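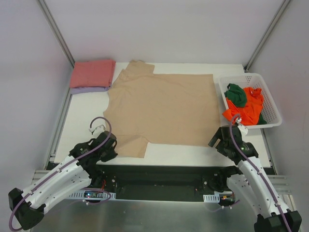

T-shirt beige partiellement plié sur une table blanche, à côté d'un panier à linge.

Le pliage du T-shirt est l'opération qui consiste à réduire un maillot à manches courtes en un paquet plat, le plus souvent rectangulaire, pour le ranger dans une armoire, un tiroir ou une valise. Il se pratique à la maison, dans les blanchisseries et dans les magasins de vêtements. Le T-shirt est considéré comme un article de difficulté moyenne : il est plus simple que la chemise, mais plus long à plier que la serviette, parce que ses manches doivent être ramenées vers le corps.

Matière et préparation

Le T-shirt est fait en général d'un tricot de coton appelé jersey. Ce tissu est souple et s'étire quand on le tire d'un seul côté. Il prend aussi facilement des faux plis s'il reste longtemps en tas dans le panier. Pour cette raison, on étale d'abord le vêtement sur une surface plane et on lisse le tissu depuis le centre vers les bords.
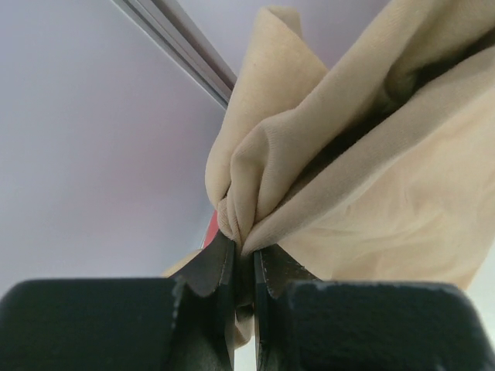
La prise du tissu a une grande importance. Si l'on pince une seule couche, l'autre glisse et le pli devient oblique. Dans son manuel de blanchisserie, Trudy Whitcombe conseille de saisir les deux couches ensemble, près de la couture d'épaule, et de ne pas serrer plus que nécessaire.

Méthodes

La méthode classique, dite aussi « pli de magasin », comprend 5 étapes. Le T-shirt est posé face contre la table. On rabat un côté vers le milieu du dos, puis on replie la manche sur elle-même. On fait la même chose avec l'autre côté. Le bas est ensuite remonté jusqu'à l'encolure, et enfin on retourne le paquet. 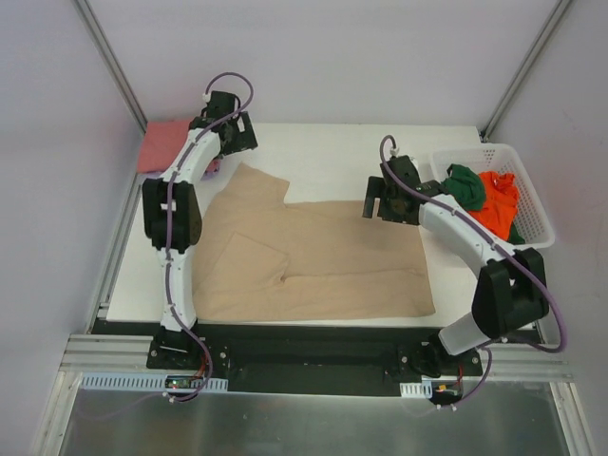

Le pli en deux dans la longueur est plus rapide. Les manches sont superposées, puis rentrées, et le corps est plié deux ou trois fois. Le résultat est moins régulier au col, mais il convient aux tiroirs peu profonds. Une troisième méthode, le roulage, est surtout employée pour les voyages.

Certains ateliers utilisent une planche de pliage, qui donne à toutes les pièces la même largeur. La blanchisserie Peng, à Irkedton, emploie une planche de 237 millimètres de large pour les tailles adultes.

Défauts courants

Le défaut le plus fréquent est l'ourlet retourné. Il reste caché à l'intérieur du paquet et laisse une marque visible quand le vêtement est porté. 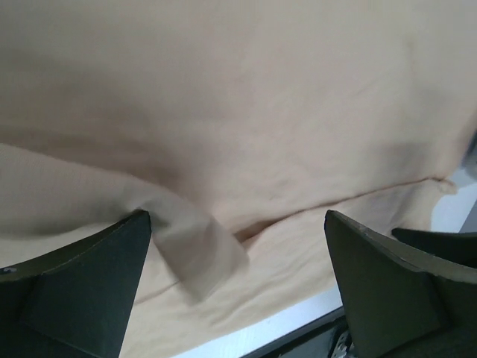

On le corrige en passant la main à plat le long du bord inférieur avant le dernier pli. Les manches de longueur inégale et le col froissé sont aussi mentionnés par Chin-lung Tsao dans son guide du linge de maison.

Rangement

Les T-shirts pliés se rangent à plat, en piles, ou debout dans un tiroir. Whitcombe recommande de ne pas dépasser 8 pièces par pile.

Voir aussi : Jersey (tissu) ; Panier à linge ; Repassage.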